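A Sunday at the Furkell Settlers' Open Day

My grandmother's people came to this part of the country by wagon, and I had driven past the Furkell turnoff most of my life without taking it. In May I finally went. The old meeting hall and the farmhouse next to it are opened to visitors once a year, and the church at Corner lends its parking lot.

Reet Vanags met our group at the gate. She grew up on the next farm over and has read every letter in the collection, all 532 of them. Most were written by the Grīnberga family, who came with 2 oxen and a borrowed plow and lived through their first winter in a dugout by the creek.
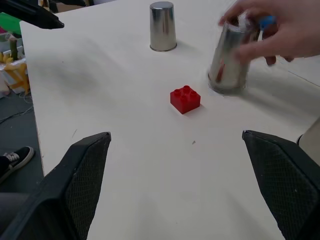

The farmhouse

You enter through the kitchen. The stove is original and the floor is not. Upstairs there is a bedroom where six children slept, and a trunk with the family name painted inside the lid. Reet read us a letter from the second winter, when the neighbors had lost their barn. The Grīnbergas took in the neighbors' stock until spring and went short of hay themselves. The two families had not been on speaking terms before that, over a fence line.

The meeting hall

Lunch was soup and rye bread in the hall, which seats 28 at the long benches. Amos Sorensen gave a talk afterward on how the settlers kept worship going before they had a minister. They took turns reading aloud, and anyone who could carry a tune led the hymns. He passed around a hymnal carried from Prollum, missing its back cover. He ran over his time, and I would have listened longer.

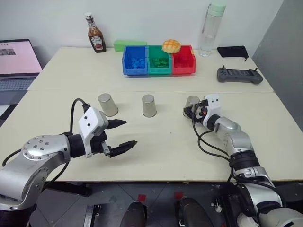
Table with a metal cup, Furkell.

I walked down to the creek before leaving. The dugout is only a dent in the bank now, with a marker post beside it. The path is steep and I would wear better shoes next time.

Admission is free, with a box by the door for the roof fund. It stood at 933 dollars that afternoon. The hall is heated but the farmhouse is not, so bring a coat. The gate closes at four.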